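Oatmeal, again
October 2018

I have eaten oatmeal nearly every morning since March, when I moved into the apartment on Flekgate. Before that I skipped breakfast and bought a pastry at work. I was spending more on pastries than on my phone, so I quit.

The first few weeks were bad. I used instant packets, the sweet kind, and was hungry again by ten. Then I switched to plain rolled oats from the Clerkon store, which sells them loose by the scoop. A large bag lasts me most of a month.

What I do now: 45 grams of oats, 185 grams of milk, a pinch of salt. I weigh it all in the bowl. Water works too, but then you need something fatty on top, and I never have nuts in the house. The salt matters more than I expected. Without it the whole thing tastes like wet paper no matter how much fruit goes on.

Use a deep bowl. Milk climbs fast in the last part of the cooking and a shallow bowl will boil over. I run it at 70 percent power, stir once, run it again, and then leave it alone while I get dressed. It thickens a lot while it sits - if it looks too thin when you take it out, wait.

Toppings are mostly whatever is getting old. Grated apple is the best of them. Banana is fine. I tried a spoonful of Cunari plum jam last week and went back for a second one. Frozen berries cool it down too much and turn the bowl gray.

I still want to try steel-cut oats, but they take too long for a workday.

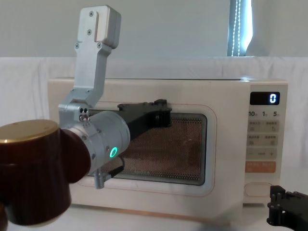
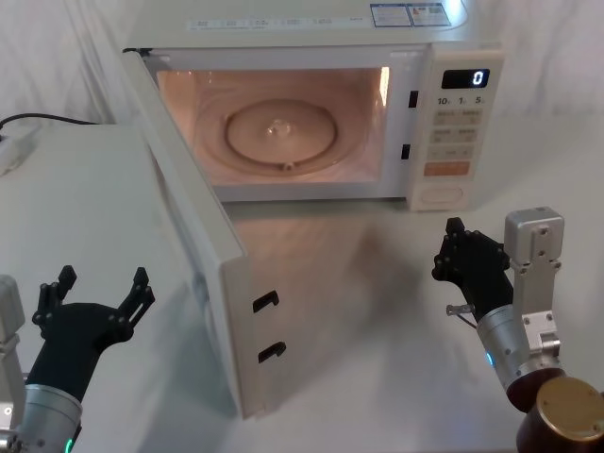 A white tabletop is easy to wipe down, and with milk that counts.

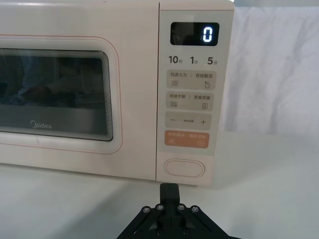
Vītola wrote in to say that I should soak the oats in the milk overnight in the fridge, salt included, and then they need half the time in the morning. She also thinks 45 grams is a child's portion.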